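Chapter 7
Task State and Sequencing for Two-Arm Cells

7.1 Scope of the chapter

The preceding chapters dealt with motion: how a trajectory is generated, how it is tracked, and how the controller behaves when tracking fails. A controller that moves well still has to be told what to move and when to stop. The present chapter covers the software layer that makes those decisions. It takes as input a set of object estimates from the perception system and produces as output a sequence of goals for each arm. We call this layer the sequencer.

Readers who have worked only with single-arm cells may be tempted to treat a second arm as a second copy of the first. For some tasks this works. Where the two arms share a table, a pile of parts or a set of containers, it does not, and most of the difficulty in the chapter comes from the sharing. Section 7.3 sets out the state that must be held in common. Section 7.4 covers reservation of regions. Sections 7.5 and 7.6 deal with recovery and with logging.

The reader is expected to know the frame conventions of Chapter 3 and the grasp representation of Chapter 5. No knowledge of formal planning is assumed.

7.2 The sorting task

The running problem is sorting by colour. Plastic blocks in three colours lie on a table within reach of two arms. Each colour is to end up in its own container. The order in which blocks are taken is free, and so is the choice of arm. The task ends when no block remains outside a container.

The task is easy to state and easy to check, and it has enough freedom in it to show bad sequencing clearly. A poor sequencer will finish it, but slowly, with one arm waiting while the other reaches across.

Two kinds of view are used throughout. A fixed view covers the whole table and serves to build the list of blocks. A wrist view moves with the gripper and serves to correct the final approach. Other objects may be present and must be left alone, so the perception system has to report them as obstacles with no sorting class attached.

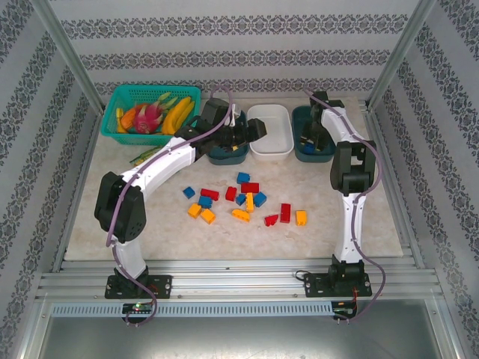 Figures 7.1 and 7.2. Fixed view (7.1) and wrist view (7.2) of the sorting cell.
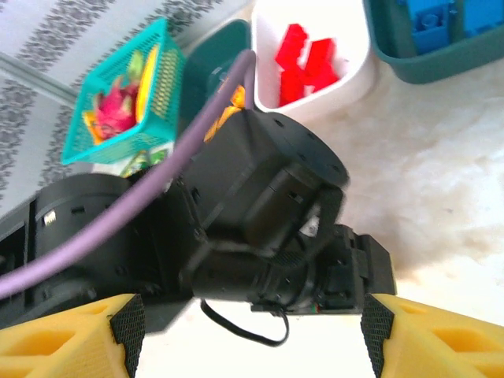
The two views do not carry the same information, and the sequencer should not treat them as interchangeable. In a fixed view, position error is nearly uniform over the table and the set of visible objects changes only when an arm passes over them. In a wrist view, error falls as the gripper approaches its target, but most of the table may be hidden by the other arm or lie outside the field of view altogether. An object missing from the wrist view is therefore weak evidence that the object has gone. An object missing from the fixed view is stronger evidence, provided that neither arm is over its last known position.

This gives the first rule of the chapter. The sequencer may add or refine an object estimate from either view, but it may delete one only on the evidence of the fixed view, and only when the region concerned is clear of both arms. Henare's early sequencer for the Nedley cell lacked the second condition. It deleted blocks whenever an arm shaded them and created them again a moment later under new identifiers. The arms did finish the task, but the log for a single run held 2127 object identifiers.

7.3 Shared state

The sequencer keeps one table of objects, read by both arms and written by one process. Each entry holds the following fields.

id - an integer, never reused within a run
class - blue, red, yellow or obstacle
pose - position and orientation in the table frame
age - time in milliseconds since the last supporting observation
status - free, reserved, held or placed
owner - left, right or none

The status field deserves some attention. A block is free until an arm claims it, reserved while the arm travels to it, held from the moment the grasp check passes, and placed once the gripper has opened over the container and withdrawn. Transitions run in that order with two exceptions. A reserved block returns to free if the grasp check fails or if the estimate grows too old. A held block returns to free, with its pose marked unknown, if the grip is lost on the way.

Age is compared with a fixed limit. The Prernwood software used in the exercises sets this limit to 700 ms for free blocks. Reserved blocks have no age limit while the reserving arm covers them, and the reader should work out why before attempting Exercise 7.2.

Containers are held in a separate table. A container has a class, an opening given as a polygon in the table frame, and a drop height. It has no status. Two arms may use the same container, though not at the same moment, and that restriction belongs to the region table described in the next section. Early drafts of the software put a lock on the container itself. Sukprasert and Rainer removed it after finding that an arm could hold the lock during a slow approach from the far side of the table, with the other arm waiting beside the container the whole time.

7.3.1 Choosing the next block

With the tables in place, the simplest policy is for each arm to take the nearest free block. It needs no look-ahead and is adequate when the blocks are spread evenly. It does badly when they lie in a single cluster midway between the arms, where both arms select blocks within a gripper's width of each other and one must yield on almost every cycle.

A better policy adds two terms to the distance: the travel from block to container, and a penalty for any block close to the other arm's current target. In the notation of Chapter 3, the cost for arm a and block b is

C(a, b) = d(a, b) + d(b, k) + w p(b, t)

where k is the container for the class of b, t is the target of the other arm, and p falls linearly from one to zero over 20 cm. The weight w is in the same units as d. Values that are too small give back the nearest-block behaviour. Values that are too large send the arms to opposite ends of the table and lengthen every trip.

Long and Xia suggest starting with w equal to the mean distance from block to container and adjusting from there. Exercise 7.3 asks the reader to plot cycle time against w for the 26 recorded layouts supplied with the chapter, and to identify the layouts for which no value of w improves on the nearest-block policy.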